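Unit 8: Setting Up the Two-Arm Mobile Robot in the Simulator
Mridha course, lab handout
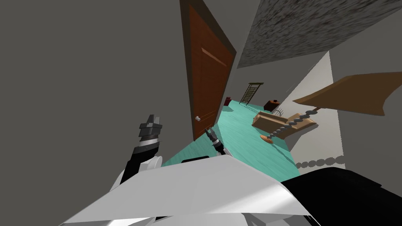
Why do we check the camera mount before the arm joints?
Every arm pose you judge by eye is judged through the head camera. If the camera pose is wrong in the robot file, you will end up correcting joints that were fine to begin with. Set the camera first, save, and then move on to the arms.

Background

The course uses the Vokov model, a two-arm robot on a wheeled base with one gripper per arm. The robot file lists the body shells, the joints, the two grippers and the head camera. The room file is separate. Keep them separate. Groups that paste the robot into the room file lose their joint limits the next time the room is updated.

The practice room for this unit has a brown door in a grey wall, a turquoise floor, a light wooden couch and a floor lamp with a round orange base. There are a few boxes and racks farther back. You won't pick anything up in this unit. The door is there as a target for the right arm.

Camera

Load the room and the robot, then switch to the head camera. Look at the line where the pale wall meets the floor. In the view at the top of this handout that line runs on a long diagonal, and so does the edge of the ceiling. A steep tilt in the whole room is a camera roll value, a base roll value, or both. To tell which, switch to the outside view. If the base sits flat on the floor there, the base is fine and the roll belongs to the camera.

Write down the roll value before you change anything. Change it in the robot file, save and reload. Changes made in the viewer window are lost when it closes -- this catches somebody every term.

The white shell and part of the black body will still show along the bottom of the head view. Leave them. Moving the camera forward to get rid of them puts it outside the head, and the collision check in Unit 9 will fail.

Arms

Do the left arm first and park it. The parked position has the gripper pointing up, clear of the right arm's path. Then bring the right arm forward toward the door, with the gripper beside the knob. Stop there. Do not close on the knob.

Move one joint at a time, starting at the shoulder. After each move, compare the joint reading with the value you commanded. A difference of more than 2 degrees after the arm has settled means the gain for that joint is too low. Raise it one step and repeat the move. If the arm shakes, you have gone too far, so go back a step.

Run the full reach 3 times from the parked position. The end readings should agree with each other. If they drift, look for contact between the forearm and the shell. The Plallow viewer can draw contact points; the setting is under Display and is off when you first open it.

Grippers

Open and close each gripper with nothing between the fingers. Both fingers should move by the same amount. When one lags, the usual fault is a missing mirror line in the gripper section of the file. Copy it from the other gripper and change the side name.

Hand in

-- the robot file, with your changes marked
-- the camera roll value before and after
-- joint readings from the three reaches
-- one head camera view with the right gripper beside the knob

Put everything in the Poltent folder under your group number. Files are collected at the end of March. Bring your own copy of the robot file to the next lab, where we load it again for base driving.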